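August – conveyor pick, Etau policy, notes for Ghassan and whoever picks this up

Goal today: see if relabeling the grasp phase helps with parts that have a hole. Baseline is the Solberg checkpoint, trained on 400 teleop episodes. The new one is the same data, but with the grasp label moved 11 frames earlier, so the fingers start closing before the palm settles.

Setup unchanged otherwise. Learning rate as before, batch as before, action chunk shortened by half on both. Savlow logger on from 9:40. First few runs thrown out, wrong calibration file loaded (my fault, old path still in the launch script – fixed now).

190 trials in total, split evenly. Baseline tends to close late and push the part toward the far rail. The relabeled one closes on time but sometimes lets one finger go into the hole and then lifts at a tilt. Have not separated those two failure types in the log yet. Ghassan wants them as separate columns before we compare anything, agreed. 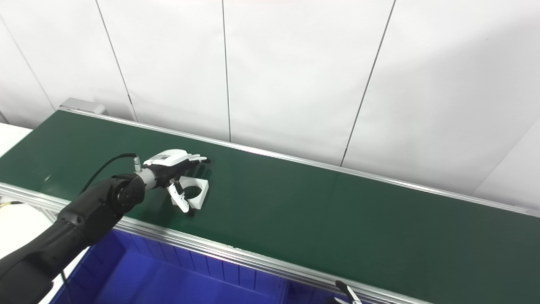
Grasp type matters more than I assumed. With the square part lying hole up, I want the fingers on the outside, the way the hand has it over the green belt, one white finger wrapped around the left side. Outside grasps get label A, anything through the hole gets B. The blue bin stays below the near rail, so the release pose can be kept as is for both labels.

To do:
– rerun labeling script, check Grurkska export for dropped frames
– retrain with A only, 1000 steps, then look at loss before going further
– ask Ghassan about wrist torque limit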